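Section 4. Adding a New Actor or Actress to Your Tindoria Film Catalog

This section explains how to make a new person page in Tindoria, how to connect it with films, and how to publish it. You need an editor account. If your account is of the type "reader", you can see the pages but the button New Person is gray and does not react.

Before you start

Have the following ready on your desk or in another window:

The full name of the person at birth, if it is different from the stage name.
The date and the place of birth.
A list of films with the year of each film.
At least 2 sources. One source is enough to save a draft, but the page cannot be published with one source only.

Note: Tindoria does not calculate the age of the person from the text you write. It calculates it from the date field. Please never write "she is 61 years old" in the biography, as this sentence will be wrong after the next birthday.

4.1 Making the person page

1. Open the menu Catalog and choose People.

2. Click New Person in the right upper corner. An empty form opens.

3. In the field Display Name, type the name under which the person is known to the public. This name appears in search results and in cast lists.

4. In the field Birth Name, type the name from the birth record. Leave it empty if it is the same as the display name.

5. In the field Other Names, type nicknames, married names and earlier stage names. Put a semicolon between them. A comma will not work, because some names contain a comma.

6. Fill in Date of Birth. If only the year is known, mark the box Year Only. Do not type January 1 as a replacement.

7. Choose the Place of Birth from the list. If the town is missing, click Add Place and wait until the list is loaded again.

8. Click Save Draft.

Caution: The form does not save by itself. If you close the window before step 8, everything you typed is lost and we cannot bring it back.

4.2 Checking for doubles

After the first save, Tindoria compares the new page with all others. This can take a minute in a big catalog.

9. Look at the yellow bar on top of the page. If it says "No similar people", continue with 4.3.

10. If it says "Similar people found", click Compare. The two pages open side by side.

11. When both pages are about the same person, click Merge and choose which page will stay. The older page is chosen as standard - in most cases this is right, as other films are already connected to it.

12. When they are two different persons with the same name, click Keep Both. Tindoria then adds the birth year behind each name, for example in the cast list.

Caution: Merge cannot be undone by an editor. Only an administrator can separate two merged pages, and the comments of the removed page stay lost also then.

4.3 Connecting films and roles

13. Open the tab Filmography and click Add Film.

14. Type at least three letters of the title. Original titles and English titles are both searched.

15. Choose the film and type the name of the character in the field Role. For a small part without a name, write what is in the credits, such as "Waitress" or "Second Nurse".

16. Choose the type of credit: Main Cast, Supporting, Guest, Voice or Uncredited.

17. Repeat steps 13 to 16 for every film.

Note: One person can have up to 353 film connections. If you need more, which happens with voice artists who worked in many short cartoons, make a series entry first and connect the person to the series.

Note: Awards are not typed in the filmography. They have their own tab, explained in Section 5. An award must be connected to a film or marked as Career Award, otherwise it stays invisible for readers.

4.4 Writing the biography

18. Open the tab Biography. The short biography may have up to 1,556 characters with spaces. The counter under the field becomes red when you pass this number.

19. Begin with the name, the profession and the country. After this, write how the career started and name the most important films.

20. Put the source number in square brackets after each fact which a reader may want to check.

21. Read the text one time aloud before you save. Repeated names and sentences that are too long are easy to hear.

Do not copy a biography from another site, also not when you change a few words. Dirnby, our text checker, compares each biography with published pages and stops those which are too near.

4.5 Publishing

22. Click Send to Review. The status changes from Draft to Waiting.

23. A reviewer accepts the page or returns it with remarks. You find the remarks in the tab History.

24. When the status is Accepted, click Publish. The page is visible for readers after the next update of the index.

If the page does not appear

Search for the birth name also. When the page is found by birth name only, the display name has probably a space at the beginning. Remove it and publish again.

If you use the Kalum import to bring in old lists, set the text format to UTF-8 before the import. With other formats, letters with accents become question marks, and the names must be corrected by hand.

Last change of this section: 2/15/23

Reader comments on Section 4

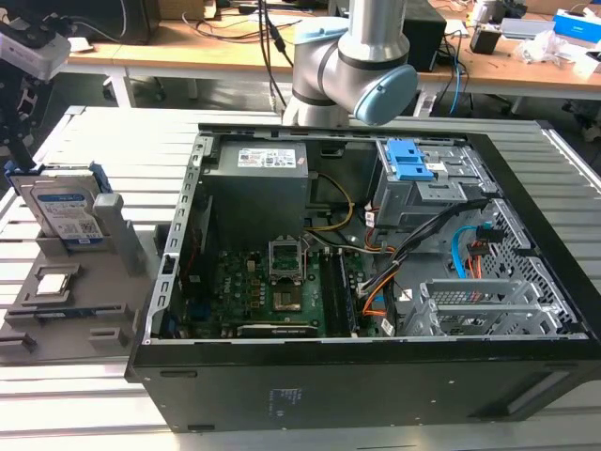

Darko: Step 12 worked for me with two actresses of the same name, but both were born in the same year, so the cast list still shows them identical. I put the middle initial in Display Name for one of them and published again. Could you add this case to 4.2?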